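A Morning at Tuleo: How a Small Sports Magazine Is Made

Last April I was invited to visit the office of Tuleo, the sports and culture magazine that I have read since I moved here. They open the doors to readers 3 times in a year, and the list is full very fast. I had luck this time.

We were 22 visitors. The meeting was at nine in the morning, on the second floor of an old printing house. Snædís Sveinbjörnsson, the managing editor, gave us coffee and explained the plan of the day. She speaks quietly, so the people in the back had to come closer.

The morning meeting

First we could sit in the editorial meeting. I expected shouting, like in the movies, but it was calm. Each writer presented one idea in two minutes, and the others asked questions. One writer wanted to do a long article on retired cycling commentators. Another one proposed a story on Bastos, the podcast that left a big network and now lives only from its listeners. The second idea was accepted. The first one was sent back with the question "who is the person we follow?" I wrote this question in my notebook, because I also write a small blog and I have the same problem.

After the meeting we walked through the rooms in two groups. My group began with the archive, where they keep every printed issue and also the letters from readers. A man from my group found a letter of his own from many years ago - he was very proud and showed it to all of us.

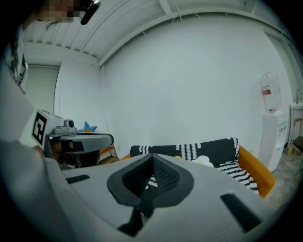 Questions about money

The most interesting part for me was the talk before lunch. Snædís told us openly how the magazine is paid. Ondetti, the company that owned it before, wanted shorter articles and more video. When the contract ended, the staff bought the name and started again with 1117 subscribers. Now there are more, but she did not want to say the number.

Somebody asked if a magazine can survive when its most famous writer goes away. She said that it happened to them already. Their best known columnist moved to Sirko, a sports site with a bigger budget, and for one month they received many angry emails. They did not look for a new star. They gave the column to a different writer each week, and they still do it so.

Practical information

The visit is free and takes the whole morning. You must write to the office by email and give your full name. There is no elevator, and the stairs are steep. Parking near the building is difficult, so I recommend the bus, which stops 20 meters from the door. At the end each visitor gets one old issue to take home. Mine has a long interview with a handball goalkeeper, and I have read half of it so far.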